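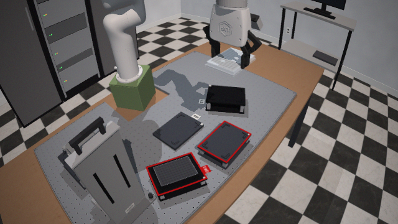 **Handout 6 — Keeping a Notebook Someone Else Can Read**

Welcome back, everybody, and thank you for the pile of drafts you left in my box (I have read every one, and I enjoyed most of them). Before we get to dilutions I want to spend a little while on the plain old notebook, the habit that will carry you further than any formula I put on the board.

Write in ink, in the bound book, on the day. If you make a mistake, draw one line through it and put your initials beside it — please don't scribble it out, I may want to know what you thought first. Put the units next to the number while you still remember them. A column headed "volume" with 3064 at the bottom could be microliters or could be your locker combination, and by finals you won't know either!

Leave the first 2 pages blank for a table of contents. You may tape in up to 17 loose sheets over the term, each one dated across the tape.

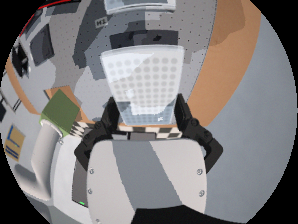

Karla Xolalpa wondered whether a page copied out neatly the same evening would count, as long as the messy one was kept too. It does, Karla, but the messy page is the one I grade.

For next time: read the Clunwood chapter on significant figures, and bring a ruler.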